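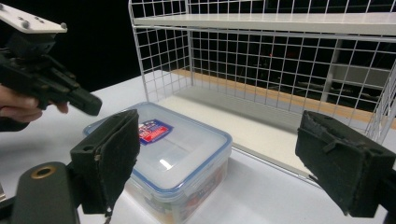
Clear box, blue rim, sticker still on the lid.

Foletari

Hi! Foletari is a plain-text list of leftovers and pantry food and how long I keep each thing before I give up on it. There are 311 entries so far, all typed by me, Oleksandra Demchenko, mostly at the kitchen table with a cup of tea going cold.

It started as a note on my phone called "is the rice ok" and got out of hand. I moved it to a proper file in September, when a friend asked for a copy and I was too embarrassed to send the phone version (it had my dentist's number in the middle of it).

What's in the file

One line per food, split by tabs. The columns are name, where it lives (fridge, freezer or shelf), days, and notes. Days is always a whole number. If I'd write "a week or so" in real life, the file says 7. Notes can be blank, and in 46 entries I went on a bit — sorry, the one for lentil soup is practically a letter.

Names are lower case and singular, so look for "boiled egg" and you'll find it. I kept "leftovers, mixed" as its own entry because that's how my fridge works.

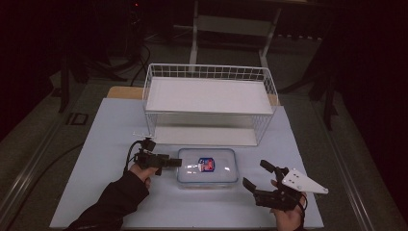 Lidded box in front of the white wire shelf.

Where the numbers come from

My own habits, plus the dates on packets when there was one. I'm a careful eater and my fridge runs cold, so please don't treat this as safety advice! Check your local food safety office for anything with meat, fish or rice in it. When my habit and the packet disagreed I took the shorter one.

Known gaps

Hardly any seafood, as I don't cook it. Cheese is a mess — hard and soft are split, but blue is sitting in both. The freezer part is thin, only 80 lines, and I'd love help there.

Using it

Open foletari.txt in anything. There's a small script called flurngate.py that prints whatever needs eating in the next 2 days, if you keep a list of your own with dates on it. It wants the dates as year, month, day, and it gets very grumpy about blank lines at the end.

Changes and fixes

Open an issue or just send me the line you'd change. Tell me where you'd store it too, or I'll end up asking. Copy it, print it, stick it on your fridge door, all fine by me.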